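Notebook, Tusgate bench work
14/12/2023
Entry by Charoen Yensuk, cc Washington Frota

Task: brush dust off a computer mouse, shown by hand. Left hand holds, right hand brushes. Recorded from the head view only, saved under batch 1234.

Setup was the white conference table by the windows. Mouse stayed plugged into the closed laptop, cable left as it fell. Washington wanted the cable tidied first. I left it alone, as the Savirmont policy has only seen clean tabletops so far and fails on anything with a loop in it.

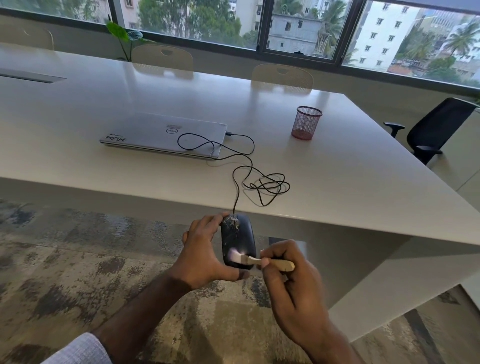
Went slower than in the May set. In May we rushed the strokes and the hand tracker dropped the right thumb on most of them. Short strokes away from the palm track best. Long ones put the brush hand over the left fingers and the labels swap.

Grip notes for whoever records next:

1. Hold the mouse from the side and keep the buttons in view. The split between them is the only landmark the pose fit can use on a black shell.

2. Lift the brush clear between passes and hold it upright for a moment. The segmenter cuts on that pause.

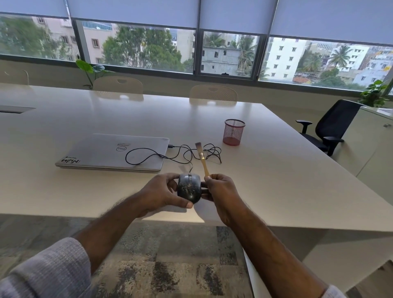
3. Keep both hands over the near edge of the table. Further in, the wrists leave the calibrated volume.

4. If the mouse slips, carry on and re-grip. Don't restart the take. Clakberg asked for recoveries to be kept.

Labels: "hold", "brush", "lift", "turn". Washington would like "brush" split into top and side. I think the side strokes are too few to train on, but will tag them separately for 3 takes and see what the confusion looks like.

Glare on the shell is still a problem. The dust detector reads a bright highlight as dirt and keeps asking for another pass. Lowering the threshold loses the fine specks, so left it at the old value.

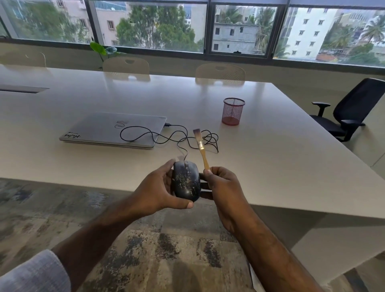
Mouse in left hand, brush held upright, dust on the top shell.

Still to do: recheck the clock offset on the head unit, send the labels to Sangkhawat, try the same task by remote control with the 6 mm fingertip pads. Washington has the pads.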